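Nevuria Residents' Association
Minutes of the Regular Meeting
December 16, 2017

Present: Shivam Shukla (chair), Kuldeep Rajput (recording), representatives of Buildings A, B and D. Building C sent no representative. A quorum was declared.

Approval of prior minutes
The minutes of the previous meeting were approved with one correction. The vendor for the lobby door sensors is Dreltex; the earlier draft had listed Gunawardena, which holds the maintenance contract only.

Item 1. Group purchase of thermostats and door cameras
Mr. Rajput reported on the two quotes received for the group purchase. Dreltex has offered its holiday price to any household that orders through the association, provided the order is placed as a single purchase. Vondedia matched the price on the thermostat and declined to match it on the door camera. The Vondedia quote includes shipping to each unit. The Dreltex quote assumes delivery to the management office, with residents picking up their own packages.

The representative of Building B asked whether the holiday price would apply to households that joined after the order was submitted. Mr. Rajput replied that it would not. Late households may buy at the regular price and will still be covered by the installation agreement.

The representative of Building D noted that several units in that building have older wiring without a common wire, and that the thermostat may need an adapter in those units. The quotes do not list the adapter. Mr. Rajput was asked to obtain a price for it in writing before any order is signed.

Motion: to accept the Dreltex quote, subject to receipt of the adapter price. Moved by Building A, seconded by Building D. Carried, 4 in favor, none opposed.
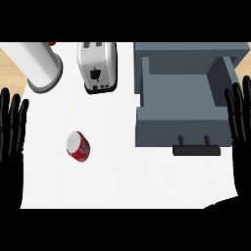 The order form will be sent to households by email and posted at the mail room. Payment is due with the form. Forms received without payment will be held for three days and then returned.

Item 2. Installation
Gunawardena has confirmed that its technicians can install the thermostats under the current maintenance contract at no added labor charge. Door cameras are outside the contract and will be billed to the household. Installation will be scheduled by building, beginning with Building D.

The chair reminded representatives that a door camera may not be aimed at a neighbor's entrance or window. Households that installed cameras before the rule was adopted in June have not been exempted and should adjust the angle if necessary. Two complaints on this subject remain open and will be handled by the chair directly.

Item 3. Shared wireless network
Building A reported that the network in the common room drops connected devices in the evening. The contract with the provider allows six months' notice for a change of plan. Discussion was deferred until usage records are available.

Item 4. Other business
The representative of Building B requested that old thermostats be collected for recycling, as some contain mercury. Mr. Rajput will ask Gunawardena whether its technicians can remove them at the time of installation.

Action items
K. Rajput: adapter price from Dreltex; removal of old thermostats; order form.
S. Shukla: open camera complaints; notice to Building C regarding attendance.
Building A: usage records for the common room network.

The meeting was adjourned on a motion by Building B. Corrections to these minutes should be sent to Mr. Rajput in writing before the next meeting.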